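The parcel from Gelach came on a wet morning, just as I'd decided I didn't want it any more. Two jars of Sisa salve, calendula and something called night balm, and a card that said "for whatever aches." Well! My left knee ached, my elbows looked like the bottom of a creek bed, and my marriage was in a fairly ordinary state, so I put the kettle on and read the instructions twice.

I'd better explain that I'm not a herbal person. My mum was. She had comfrey going mad down the side of the house and she'd slap it on anything that held still (me, mostly, and once the dog). I spent my whole childhood smelling like a compost heap and I swore I'd never put a leaf on my own kids.

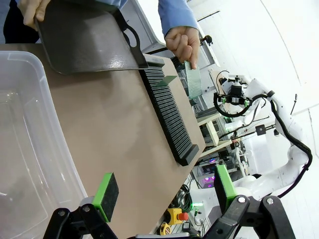 But the smell when I got the lid off the night balm. Beeswax, lavender, and under that the green, muddy smell of Mum's hands. I sat down on the laundry step and had a bit of a cry, then I did both elbows and the knee, and then my feet because I was there.

My husband came in and sniffed. "Who's been in the garden?" he said.

"Me," I said, though I hadn't been out there in years.

Next morning I rang the nursery at Nolte and asked if they had comfrey. The girl said she could do me a pot by June, and did I know it spreads? I said yes, love, I knew. I told her I'd take two.

Recent stories
The Soap Lady of Pistska
62 Candles, All Beeswax
What the Peppermint Did
Bus 121 to the Markets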